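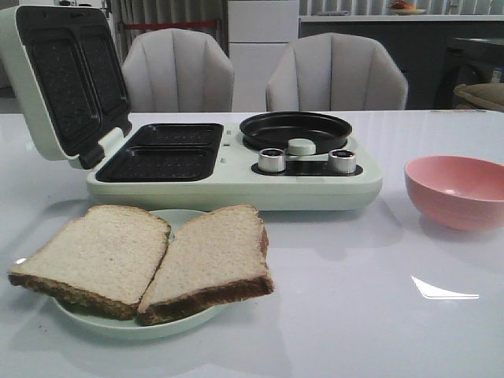 # The Trouble With Companion Planting

Every spring the charts come out. Basil goes next to tomatoes, marigolds go around everything, and fennel gets sent to a corner by itself like a kid who bites. I have owned three of these charts over the years and no two of them agree about onions and beans.

I'm not against putting herbs in a vegetable bed. I do it myself, mostly because I run out of room. What I doubt is the claim printed above the chart, usually in curly type, that plants have friends and that a gardener who learns the friendships can put away the row cover.

So last year I drove out to Skirdale, where Lakshmi Warrier grows culinary herbs and a few acres of tomatoes for restaurants. She used to sell a companion planting guide at her farm stand. She stopped printing it.

"People came back angry," she told me. "They'd planted the basil and they still had hornworms. What was I supposed to tell them?"

For one season she tried it properly, or as properly as a working farm can. Seven beds of tomatoes had basil planted between them, and seven had bare straw. Her crew picked hornworms off both by hand and wrote the numbers on a clipboard. By the time frost ended things in the fall, they had pulled 973 worms, and the split between the two sides was close enough that Warrier wouldn't bet lunch on it. The basil beds gave slightly smaller tomatoes. She blames the watering for that, as basil and tomatoes were sharing one drip line and the basil was drinking plenty.

One farm and one summer don't settle much. But ask the people who sell the charts what they have on their side and it's often less than a clipboard.

I called Radarmont, a seed company whose catalog offers a "Harmony Bed" collection of herbs and vegetables, and asked where the pairings came from. A pleasant man told me they were traditional. I asked whose tradition. He said he would get back to me, and he may yet.

Elango Kulkarni has heard that answer before. He taught plant science for years before he started running the trial garden at Banby, and he is kinder about the whole business than I am. Some of it holds up, he says. Dill and cilantro left to bloom will bring in hoverflies and small wasps, and their young do eat or kill pests. Some French marigolds can knock back certain root nematodes, though the dependable way to do it is to grow a solid block of them for a season and then turn them under. A few pots along the path won't do the job.

"The charts take a real effect and shrink it until it fits in a window box," Kulkarni said.

He is less patient with the one about flavor. Plant basil by your tomatoes, the saying goes, and the tomatoes will taste better. Banby has held blind tastings at its summer open day, with tomatoes from both kinds of bed cut up on paper plates. Visitors couldn't pick the basil-grown ones any more often than guessing would predict. Several went home sure they had.

And mint? Half the charts say it repels cabbage moths. I have grown mint beside cabbage, and within two years I had mint and no cabbage. I suppose the moths were gone.

There are decent reasons to mix herbs in with the vegetables. Thyme will cover ground that would otherwise be weeds. Parsley doesn't mind the shade of a pepper plant in August. A bed with things blooming in it is nicer to stand in, and you will spend more time there and catch the aphids sooner. Warrier still tucks basil in at the ends of her tomato rows, where the pickers can grab both on one pass.

She has been asked to bring the guide back. A few boxes of the old ones are still in her barn, and she uses them to start the wood stove.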